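4.2 Simulated tabletop task and pre-grasp planning

All policies were tested on the same tabletop task, built in the Kollirix simulator. A single arm with a two-finger gripper works over a thin wooden board that holds three small dice: one white, one blue and one green. The target color is passed to the planner as a text token at the start of each episode. The dice are very small relative to the gripper housing, so a lateral error that would be harmless with larger objects can bring a finger down on the wrong die.

The Trivine planner splits each approach into two stages. A coarse stage moves the wrist to a hover pose over the board using the pose estimate from a fixed view. A fine stage then re-estimates the target position at 15 Hz and corrects the wrist before the fingers close. Room clutter is kept in the background of the renders, as earlier versions with blank walls gave detection scores that did not carry over to other rooms.

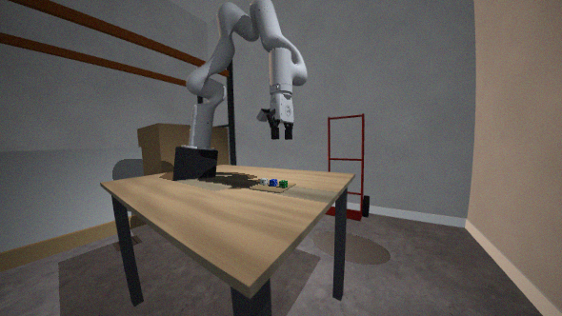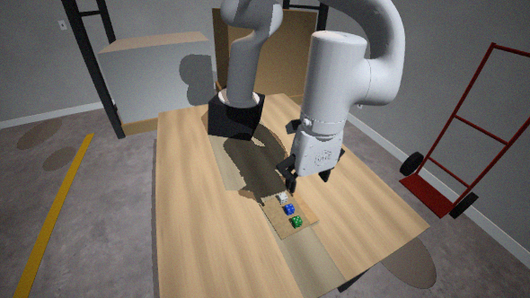
Figure 3. Two rendered views of the task, with the arm over the table and the dice on the board.

Collision checking runs on simplified convex hulls for the arm, the table and the board. The dice are left out of the collision set during the fine stage, and contact with a non-target die is instead charged as a cost term with weight 8. We found that hard constraints at this stage caused the solver to reject most grasps on the middle die, where the finger clearance is smallest.

Training used 3612 episodes with randomized light direction and board placement. A further 132 episodes were held out for testing and share no board pose with the training set. Cast shadows were left on in both sets. The Jostcombe baseline receives the same images and the same control rate, but plans the full approach in one stage. Failure cases are grouped by cause in Section 5, with pose error and finger contact reported separately.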